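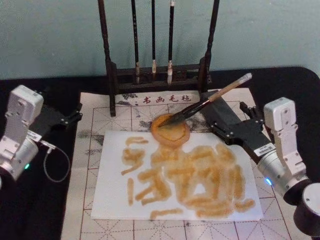
Safta Dinu wrote:
Your height offset is fine. I would look at the tilt of the brush before touching z again. If the handle leans and your tool frame assumes it points straight down, the tip is not where the planner thinks it is, and no amount of z tuning will fix that across a whole sheet.

pretthorpe_lab wrote:
Agree on the tilt. Babak, can you post how the tool frame is defined? And is the stroke file in paper coordinates or base coordinates?

Babak Talebi wrote:
Stroke file is in paper coordinates. Strokes are polylines with a width value at each point, and width gets mapped to press depth by a lookup table. The paper pose comes from the head camera: I find the corners of the sheet and solve for the pose, once, before the first stroke. Tool frame is the gripper frame plus a fixed offset along the handle, measured with a ruler. So yes, the offset is a straight line out to the tip.

The symptom again, for people who skipped my first post: stroke width is good near the bottom of the sheet and gets too wide toward the top. Planner is stock Murkomard, controller is joint position at 100 Hz. Only the right arm writes. Left arm is in hold.

Safta Dinu wrote:
Then you have two errors stacked. The bristles bend when you press, so the contact point drags behind the tip you measured. And the plane you solved from the corners can be off by a small angle, which gives you exactly the width drift you describe. A camera looking at a sheet from that angle is good sideways and poor in depth.

Touch off at three points instead. Lower until you see contact, write down the pose, fit a plane.

kettle_driver wrote:
Three points is the minimum and gives you nothing to check against. Do more and look at the residuals. Felt is not flat either, it has give. I had a mat that sat higher where it had been folded and spent most of August blaming my kinematics.

Babak Talebi wrote:
How do I see contact though? The brush is too soft to show up in the joint torques. I tried. The noise on the wrist joint is bigger than anything the bristles do.

kettle_driver wrote:
Swap the brush for a pen or a dowel in the same grip and touch off with that. You only want the plane. Put the brush back and you have one unknown left, the length.

Safta Dinu wrote:
That works only if the grip repeats, and on a round handle it doesn't. The handle can roll and tip a little between the fingers each time. I would rather detect contact with the camera. Move down in small steps, take a picture at each step, and look for the color change on the paper next to the tip. Wet paper gives you strong contrast.

kettle_driver wrote:
We disagree then. A color change detector needs a threshold, the threshold depends on the lighting, and the gripper is going to block your view at half the poses. A dowel just works. If the grip moves, that's a fixture problem and should be fixed as one.

Safta Dinu wrote:
The plane stays good if the grip moves, I grant that. The length doesn't, and length is what sets his width.

pretthorpe_lab wrote:
You can do both. Dowel for the plane, camera for the brush length, one contact per session.

One more thing to check. Where does the stroke start? If you come down, stop, and then wait for the planner to return the next segment, the brush sits on the paper and the spot grows. Any stroke that begins with a pause will have a fat head on it, and that has nothing to do with calibration.

Babak Talebi wrote:
It does pause. Approach and stroke are two separate planning calls. I logged it just now and the gap on the longest one was 178 ms, most of them shorter.

pretthorpe_lab wrote:
Plan the approach, the stroke and the lift as one trajectory and time it as one. Blend the touchdown into the first bit of sideways motion so the tip is already moving when it lands. In Murkomard you can pass the whole thing as a Cartesian path with a via point. Check that the solver doesn't flip the wrist partway along, it likes to do that on long vertical strokes.

lowpass_fan wrote:
Also 100 Hz position commands without interpolation will give you steps in z. Are you filtering?

Babak Talebi wrote:
First order filter on the joint targets, cutoff at 20 Hz.

lowpass_fan wrote:
That adds lag, and the lag is different in z and in xy because different joints do the work. Corners will round off. I would drop the filter and fit a spline to the trajectory beforehand.

kettle_driver wrote:
I wouldn't drop it until the plane is fixed. Change one thing at a time or you won't know what helped.

Babak Talebi wrote:
OK. Did the dowel touch-off at a grid of points across the sheet. Plane fit says the far edge of the paper is 2 mm higher than what the camera pose gave me, so the brush was being pushed too deep up there. Matches the wide strokes. Residuals are small except for one point near the left side.

I replaced the camera plane with the fitted one and kept the camera for x, y and rotation. Width on the ruled test lines is now even from bottom to top. Strokes still have a fat head, so the single trajectory is next. Haven't touched the filter.

Safta Dinu wrote:
Good. Keep the camera solve in the log anyway and compare the two each time you change the paper. If they start to disagree by more than they do today, something moved.

Is the width table from the Ghaffari driver or your own?

Babak Talebi wrote:
From Ghaffari, made for a smaller brush. I'll record a new one after the trajectory change. The script that writes the table is in the tools folder of the Preltlow repo if anybody wants it, it needs the old config format.

lowpass_fan wrote:
Record it pressing down and again lifting off. The bristles don't spring back the same way, so one curve won't cover both.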